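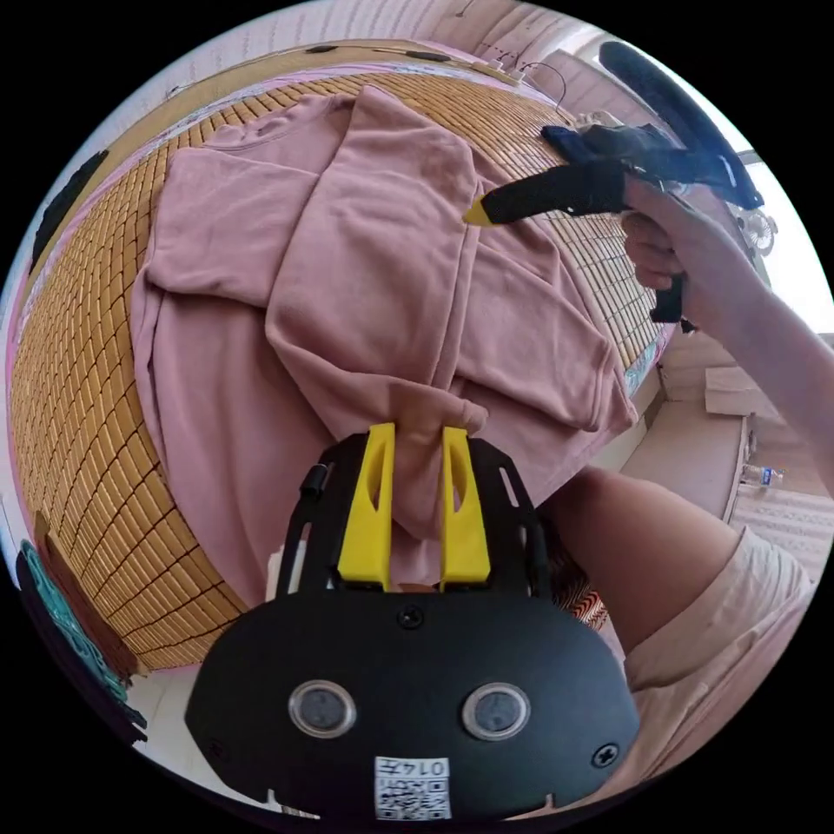

The Laundry Semester

4 September 2019

The robotics club at Praden took a vote in July on what to do for the fall showcase. The choices were a drone that lands on a moving cart, a chess arm, and folding clothes. I voted for the drone. I have now folded the same pink sweatshirt more times than its manufacturer ever imagined.

The project is called Wilow, after a misspelling on the sign-up form that got printed on the T-shirts before I read it. The idea is that you teach an arm to fold by folding things yourself, holding a gripper in each hand. The grippers record what you do, and later a model tries to learn from it. Our sub-team owes 3,542 recordings by the showcase. As of last night we have 2,090. I keep this on a sticky note by my desk, where it does nothing for my mood.

Sweatshirts are the worst category. With your own fingers you never think about a sleeve. With two stiff yellow ones you think about very little else. You pinch a fold, lift, and find you have picked up the front and the back together, or one layer when you wanted both. Then the cuff slides under the body and you start over. My best streak is 83 clean folds without a restart, and I'd like that on my transcript.

A bed, by the way, is a terrible table. It's the wrong height for everybody, and my knees have opinions. The tile mat at least gives the fabric something flat to lie on. We tried the bare mattress for one afternoon and every pinch came up with some sheet attached.

Towels are where you go to feel competent again. A towel is a rectangle and it wants to stay one. You line up the edges, bring one side over, press, and move on to the next. Thin white cloth is less friendly, and I've lost more edges than I care to admit by closing the fingers a hair too early.

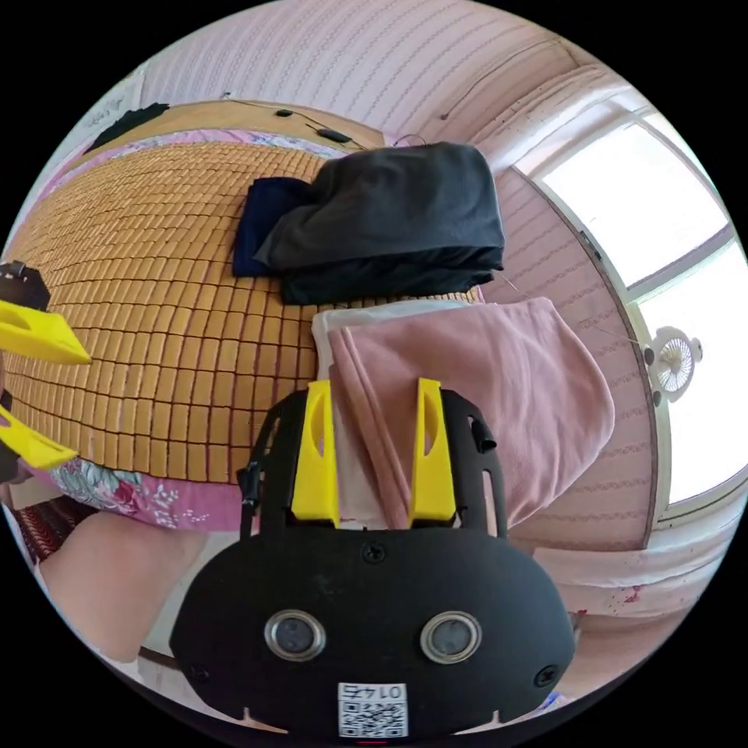

Pink towel, white cloth, and the dark stack behind them.

The Macedo team, our rivals across town, are doing socks. Socks! They came to the Trundomby meetup and announced they'd passed 100 pairs, and people clapped. I clapped too – I was raised properly – but a sock has no sleeves and no neckline, and I said so on the bus home to anyone who would listen.

Things I still need to sort out before the next session:

Relabel the July recordings, which I named "fold", "fold new" and "fold new REAL".

Agree on whether a sleeve gets folded in before or after the body. Half the team does it one way and half the other, and the model is going to grow up confused.

Find somebody who will trade a towel shift for a sweatshirt shift. I'm offering snacks.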